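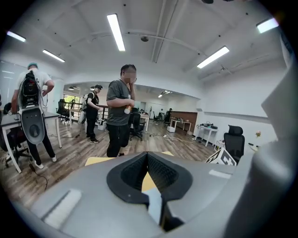

Home | Notebook | Bookings | Stores | Contacts
Search this notebook Go Advanced

21st September
Open-plan room, floor and lighting

Started at the window end with Ozan. The job was to settle where the floor sheets go and get some sense of the light before Judite's group comes back in.

Floor first. Yellow sheets only for the marked areas from now on. The clear ones vanish against the wood grain and two of us have walked straight across them. Sheets go down flat, no tape on the long sides, corners pressed by hand. If a corner lifts, turn the sheet over and leave it overnight under the catalogues. Cut one to 92 cm to get it past the pillar and kept the offcut, which is in the second drawer with the Haltus samples.

Light. Took readings at bench height with the Enen meter, all tubes on, blinds down. Best spot 435 lux, worst 98, the worst being the corner by the coat hooks. Kalliopi got 2,435 on the same meter in April and wrote it on the cupboard door. I think she had it on the wrong range. Have crossed it out and put a question mark, will ask her.

The tubes run long and there are beams between them, so moving a bench half a metre changes the reading more than you'd expect. Gerasimos wants them all swapped for 4000 K panels. Sevholm quoted 2,000 for the lot, fitting extra. No decision. I would sooner move the benches.

Ceiling: left everything up there alone. Anything near the conduit has to go through Ifigeneia, who has the building drawings.

Drinks. Bottles are fine in the room with the cap on, kept off the sheets. Labels facing out if it's cleaner or solvent, please. Ozan found a squeeze bottle with the label worn off and we put it in the waste tray unopened.

To do
- order yellow sheet, same weight as last roll
- new battery for the meter
- repeat the corner reading with the blinds up
- ask Kalliopi re April

Stopped at ten past four.

Recent entries
Sfakianakis bench, wobble in left leg
Blinds, cord replaced
Haltus samples, first look
Drawer labels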